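From: Theophilus Quartey
To: pantry-and-shelf list
Subject: Re: [pantry] wire baskets / cubes for cans, do they sag?

Hi all,

Catching up on the list after a week away, and I see the wire basket question got three answers, all of them "buy a real shelf." So let me stick up for the wire stuff a little. Quoting the bit I'm answering:

> I've got a deep cupboard where cans go to die. Thinking of
> pulling them all out and using those black wire mesh cubes on
> the counter instead. Two questions for anyone who has lived
> with them. Do the floors sag once you load them up? And do
> they scratch the surface underneath? Our counter is white and
> it shows everything. Also is it ugly? My sister says it's ugly.
>
> Macaraeg

Sagging first. I've had mine since last July and the floor panel on the small one is still flat as far as I can tell, but I only keep one layer of cans in there. My older set, the Drelleck ones, did dip in the middle, and that was my own fault for stacking tomatoes two high and then putting a bag of rice on top (a big one!). If you want to go two high, put the heavy cans out by the corner posts and keep the middle for tea and crackers and things like that. Or lay a cutting board on the floor panel, which looks a bit odd but works fine.

Scratching - check the feet before you buy. The Drelleck set came with bare metal ends and I got a nice gray arc on the laminate the first time I dragged it out to wipe behind. The one I use now has little pale feet at the bottom of the posts and I haven't had a mark from it yet. I still lift it to move it. Those feet do come off if you shove it sideways with a load in, and then you're hunting for them with a flashlight under the fridge. Ask me how I know. Trekus used to sell spares in a bag of 100, way more than any household needs, but they were cheap and I gave half of them to my neighbor for her plant stand.

As for ugly, well, your sister hasn't seen my cupboard. I like that I can see what I've got from the other side of the room. When everything was in the deep cupboard I bought the same can of coconut milk over and over, and when I finally emptied it out one Sunday I had 9 of them in there. We ate a lot of curry that month. With the mesh I see a yellow can and I know it's the yellow can, even with the wires in front of it and even before I've got my glasses on.

Two things I'd do differently. I'd measure the gap under the upper cabinets first, since my original cube fit with no room to get a hand in over the top. And I'd leave some bare table beside it. I used to push the cube right into the middle and then there was nowhere to set down a can while I dug for the opener. Now it lives well over to the right and the rest of the tabletop stays clear, or as clear as it ever gets in my house.

Dusting is a pain, I won't lie. Dry paintbrush, the 2 inch kind, and do it before you wipe the table so you aren't doing it all over again. Somebody on here recommended the Tiremen brush a while back and it's good but it sheds.

Does anyone know if the clip-on side panels from one brand fit another? I've got a spare panel left over from the old set and I'd love to use it as a divider. It's a square grid, same as the new one, but the rods at the edge look thicker to me.

Theo

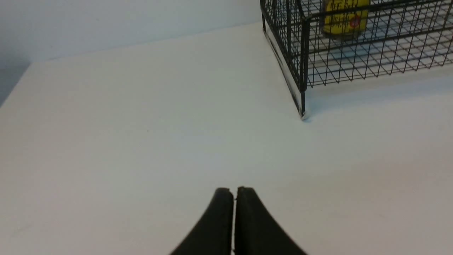
Wire cube on the white table, yellow can inside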